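Adaeze Oyewole has built tabletop sets at Cordero for 78 productions, and she still begins with the backdrop. "Brick is the hard one," she says. "The eye knows how big a brick is."

Her printed sheets are matte, 200 grams per square meter, and she checks each under a lamp set at 45 degrees. Glare at that angle means a reprint. 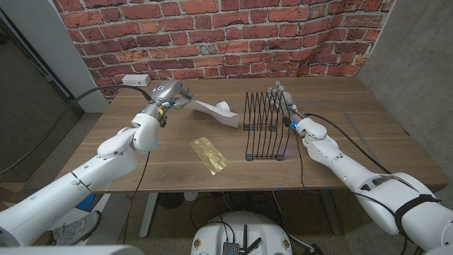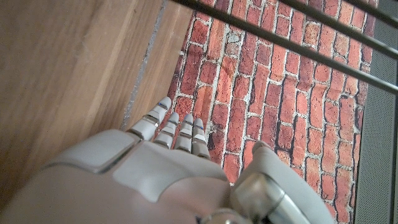
Oyewole rejects prints with a single flat red. "One ink value reads as wallpaper," she says. The bricks on this pattern shift in tone from one to the next, and the pale mortar keeps them apart. She leaves the wood plain – "grain is enough" – and trims the sheet on Monday, after it has lain flat all weekend.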